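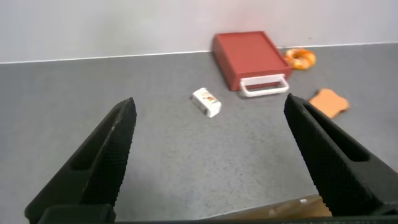

Walness College will move its evening engineering technology courses to the former Zastitz bottling works in June, ending a long stretch in which the program shared rooms with the main campus library.

The works stands two blocks from the Omo Street bus stop. Its ground floor has been divided into nine teaching rooms, with a lecture hall in the old loading bay. Savchuk Partners, the firm in charge of the conversion, kept the original roof trusses and replaced the floor slab, which had settled unevenly along the north side. Power and data lines run overhead so that benches can be moved between terms.

Enrollment at the college stood at 3647 this spring. Evening students make up around a third of that number, and most of them hold day jobs in the county. Under the old schedule, a student who missed a required course often waited a full year for it to come back. The added rooms allow each required course to run in both fall and spring.

Credit rules stay the same. A certificate still takes three terms, and its credits still count toward the associate degree. Tuition is charged by the credit hour, with lab fees billed separately.

The building will open to applicants on a Saturday before classes begin. Parking is on the east side, and the entrance on Omo Street has a ramp.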